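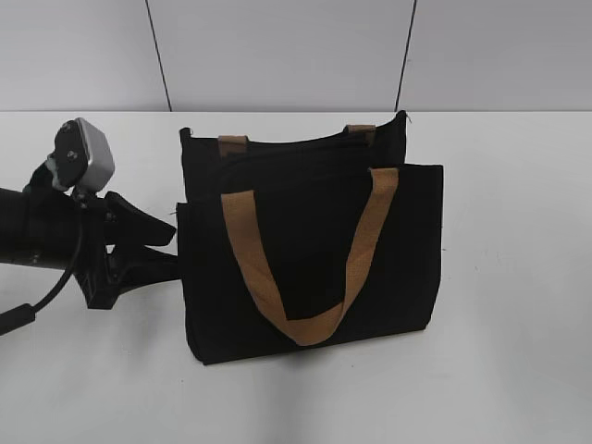 Schwarze Stofftasche auf weißem Tisch

Zwischenbericht an die Förderstelle
Vorhaben: Mehrwegtaschen im Nahversorgungshandel der Gemeinden Anport und Skurnham
Berichtsstand: Januar 2021
Berichterstattung: Josiane Sabatier, Projektleitung

1. Anlass und Gegenstand des Berichts

Der vorliegende Bericht unterrichtet die Förderstelle über den Stand des Vorhabens zum Ende des zweiten Förderabschnitts. Er schließt an den Bericht vom Mai des Vorjahres an und ist nach den dort vereinbarten Arbeitspaketen gegliedert. Die zahlenmäßigen Nachweise werden mit dem Verwendungsnachweis gesondert vorgelegt.

Gegenstand der Förderung ist der Aufbau eines Leih- und Rückgabesystems für Stofftaschen in inhabergeführten Geschäften. Kundinnen und Kunden, die ohne eigene Tasche einkaufen, erhalten gegen Pfand eine Mehrwegtasche und können diese in jedem teilnehmenden Geschäft wieder abgeben. Die Rückläufe werden gesammelt, gereinigt und erneut ausgegeben. Das Vorhaben soll den Verbrauch von Einwegtragetaschen in beiden Gemeinden senken und belastbare Angaben zu Umlaufzeit und Haltbarkeit liefern.

2. Arbeitspaket A: Gewinnung der Geschäfte

Für die Pilotphase wurde eine Beteiligung von 80 Geschäften angestrebt. Zum Berichtsstand liegen 73 unterzeichnete Teilnahmevereinbarungen vor. Die Abweichung betrifft überwiegend den Ortskern von Skurnham, in dem mehrere Betriebe wegen der pandemiebedingten Schließungen ihre Zusage zurückgestellt haben. Mit den betreffenden Inhabern besteht weiterhin Kontakt. Eine Absage im eigentlichen Sinne ist bislang nur von einer Drogerie eingegangen, die an Vorgaben ihrer Einkaufsgemeinschaft gebunden ist.

In Anport verlief die Ansprache planmäßig. Bewährt hat sich die persönliche Vorstellung des Pfandverfahrens im Geschäft, die ab dem Herbst allerdings durch Telefongespräche ersetzt werden musste. Das hierfür erstellte Merkblatt wurde zweimal überarbeitet. Rückfragen bezogen sich vor allem auf die Verbuchung des Pfandes an älteren Kassen; hierzu wurde eine einseitige Anleitung nachgereicht.

3. Arbeitspaket B: Beschaffung und Umlauf

Die Beschaffung der ersten Charge ist abgeschlossen. Nach Einholung von Vergleichsangeboten erhielt die Firma Renaud den Zuschlag über 600 Taschen. Die Lieferung erfolgte in zwei Teilen, der zweite Teil traf mit einer Verspätung von drei Wochen ein. Eine Vertragsstrafe wurde im Hinblick auf die allgemeine Transportlage nicht geltend gemacht.

Bei der Eingangsprüfung wurden an einem kleinen Teil der Ware unsauber vernähte Henkelansätze festgestellt. Der Lieferant hat die beanstandeten Stücke anstandslos ersetzt. Für die Folgebeschaffung ist vorgesehen, die Ausführung der Henkelnähte in der Leistungsbeschreibung genauer zu fassen und vor Auslieferung ein Muster freizugeben.

Der Umlauf begann in Anport wie geplant, in Skurnham verzögert. Die Rückgabe konzentriert sich bisher auf wenige Lebensmittelgeschäfte, während Taschen im Buch- und Schreibwarenhandel häufig ausgegeben, dort aber selten zurückgebracht werden. Der hierdurch erforderliche Ausgleich zwischen den Ausgabestellen bindet mehr Arbeitszeit als kalkuliert. Die Abholtouren wurden daher neu zugeschnitten; die Sammelstelle in der Markthalle Anport wird seitdem häufiger angefahren, die Stelle am Bahnhof Skurnham nur noch nach Bedarf.

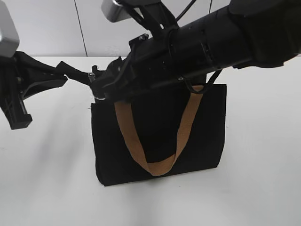 4. Arbeitspaket C: Reinigung und Hygiene

Die Reinigung wird durch die Wäscherei Virnasau erbracht. Der Rahmenvertrag sieht eine Abholung in festen Abständen und die getrennte Erfassung nicht mehr verwendbarer Stücke vor. Das ursprüngliche Hygienekonzept wurde auf Wunsch der Geschäfte ergänzt. Zurückgegebene Taschen werden nun in verschlossenen Behältern gesammelt und erst nach der Wäsche wieder mit der Verkaufsfläche in Berührung gebracht. Die örtliche Gesundheitsbehörde wurde über das Verfahren unterrichtet und hat keine Einwände erhoben.

Die Reinigungskosten je Umlauf liegen über dem Ansatz des Finanzierungsplans. Ursächlich sind die geringen Mengen je Abholung. Mit zunehmender Rücklaufmenge ist eine Annäherung an den Planwert zu erwarten, eine verlässliche Aussage hierzu ist derzeit nicht möglich.

5. Öffentlichkeitsarbeit

Die für das Frühjahr vorgesehene Auftaktveranstaltung musste entfallen. Ersatzweise erschienen Beiträge in beiden Gemeindeblättern, und die Geschäfte erhielten Aushänge für den Kassenbereich. Nicht verausgabte Mittel dieses Ansatzes sollen in das laufende Jahr übertragen werden. Der entsprechende Antrag ist diesem Bericht als Anlage 2 beigefügt.

6. Finanzielle Lage

Der Mittelabfluss bleibt insgesamt hinter dem Plan zurück. Minderausgaben bei Veranstaltungen und Reisekosten stehen Mehrausgaben bei Reinigung und Transport gegenüber. Eine Überschreitung der bewilligten Gesamtsumme ist nicht zu erwarten. Um Zustimmung zur Umschichtung zwischen den Ausgabepositionen wird gebeten.

7. Ausblick

Im nächsten Abschnitt sind die Befragung der beteiligten Geschäfte, die Auswertung der Umlaufdaten und die Vorbereitung der zweiten Beschaffung vorgesehen. Der Fragebogen liegt im Entwurf vor und wird der Förderstelle vor dem Versand zur Kenntnis gegeben. Über die Aufnahme weiterer Ortsteile von Skurnham soll erst entschieden werden, wenn die zurückgestellten Betriebe sich abschließend erklärt haben.

Anlagen
1 Übersicht der Teilnahmevereinbarungen
2 Antrag auf Mittelübertragung
3 Ergänztes Hygienekonzept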